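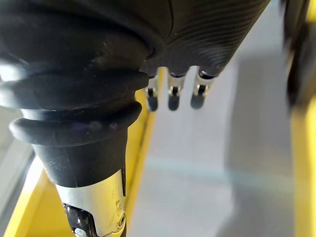 Facilities > Stores > Inspection records

Filed under: Storage and housekeeping checks

Storage area inspection, Stokelbridge
Inspector: Lech Baran
Date: Nov 14, 2023
Start time: 1030

1. Floor and access
Walkway clear to a width of 9 hundred millimetres: satisfactory.
Floor free of spills: satisfactory.
Comment: Staff are reminded that bins must not be left in the walkway overnight.

2. Yellow shelving unit
Top shelf: black shoe-shaped parts set out in a row, evenly spaced. Satisfactory.
Lower shelf: four round grey discs, thin rods and two small black boxes kept together on the open shelf. Action required.
Comment: Small items are to be placed in a lidded tray with a Tosus label. The large cardboard box beneath the shelf may remain there, provided that its shipping label is kept legible.
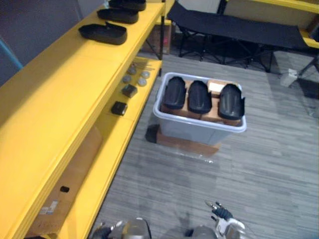

3. Open plastic bin
Parts supported on cardboard blocks: satisfactory.
Parts resting toe end upward: satisfactory.
Comment: Damaged blocks are to be replaced before the bin is next moved.

4. Load notices
Maximum shelf load displayed (200 kg): notice faded, replacement ordered from Czarnecka.

Outstanding actions are to be closed before the February inspection.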